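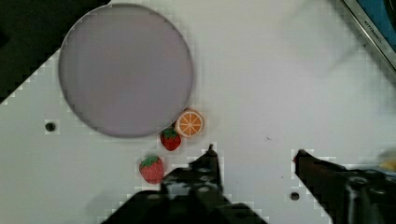
Sándor Hajdu wrote that he'd skip the play table completely and just put the toy food on the real one, and that's kind of where we're stuck, so I'm posting the whole thing over here where more people will see it.

Toy food on a white table. Daughter is 3, sets out a plate, then the fruit goes next to it, orange slice, strawberries, then everything's on the floor. We have a white table in the playroom (Kokby, the low one, bought used) and a big bin of pretend food from my sister. Three problems.

1. The reds. Strawberries mostly. They leave faint pink marks on the white if she leans on them or drags them around. Magic eraser worked once but now there's a dull spot.
2. Plate is a plain grown up plate, one of our grayish ones. She won't use the toy plates, too small she says. Is that a bad idea?
3. Cleaning. Some pieces are hard plastic, some are sort of rubbery, a few have seams. No idea what's in them. Dishwasher yes or no?

Don't want to spend a lot. Table is otherwise fine. Would rather not do a tablecloth, she pulls them. Thanks, typing this at naptime so sorry if it's a mess

kitchen_floor_crumbs

2 replies

Warnard_mom

OK did this for years with two kids so here goes.

Pink marks. Could be color coming off the toy or could be the toy picking up marker or something and passing it on. Easy to check. Damp white cloth, a drop of dish soap, rub the strawberry hard for a bit. Cloth goes pink = the toy. If it keeps going pink after a few washes I'd toss that piece, esp if she still puts stuff in her mouth. Cloth stays clean, look at the markers.

For the table, stop with the magic eraser!! It's basically very fine sandpaper and that's your dull spot. Not coming back I'm afraid. Baking soda paste is gritty too so go easy. What I use is rubbing alcohol on a cotton pad, try it under the edge first bc some finishes hate it. Wipe, don't scrub, then plain water after. Kid out of the room while you do it. Old marks may take a couple rounds.

Also don't leave rubbery toys sitting on a painted or plastic top for weeks. Some of the soft ones get sticky and kind of bond with it. Ours left a ring on a Stollholm shelf over one summer, never came off.

Washing: hard plastic with no holes, top rack is usually ok if it says so on the package, but you don't have a package so do it by hand. Warm soapy water, soft toothbrush in the leaf parts on the strawberrys, that's where the gunk lives. Rinse, towel, then leave them out overnight on a rack. Seams are the thing. Squeeze each one over the sink. If water comes out it goes in the trash, I cut one open once and it was black inside.

Plate, depends what it's made of. You didn't say. If it's ceramic and she's carrying it across a hard floor then no. Melamine or plastic full size dinner plate, same size, she won't know. Thrift store. We had a gray one, lasted both kids.

Falling off the table: plate in the middle, not by the edge. Bit of masking tape on the table where the plate "lives". Worked great for my oldest, my youngest peeled the tape and ate some so, you know. Use the shelf liner stuff instead, cut a circle, sits under the plate.

Storage. Shallow bin, not deep. With a deep one they dump the whole thing to get at one strawberry. I have up to 48 pieces in ours and honestly half that would be plenty, rotate the rest in the closet. Start again in November when it's raining and everything is new to them.

reinholz257

just get a tray. Any tray with a lip, set it on the table, plate and fruit go in the tray, nothing rolls off and no pink on the white. Done. mine cost next to nothing at a yard sale

don't bother with cleaning it all every week either. if somebody's been sick then yes, otherwise when it looks dirty

kitchen_floor_crumbs

Ok did the cloth test. One strawberry pink, the other nothing! Washing the bad one again tonight and if it still comes off it's gone. Alcohol took off most of the marks, dull spot is still there like you said. Plate is ceramic so that's going back in the cupboard and I'll look for a plastic one.

Tray is a good idea but she wants to sit right up to the table, will see if I can find a thin one. Two of the soft pieces squirted water when I squeezed them, ugh. Not grapes again ever

Warnard_mom

Yep grapes are the worst. Check the corn too if you've got one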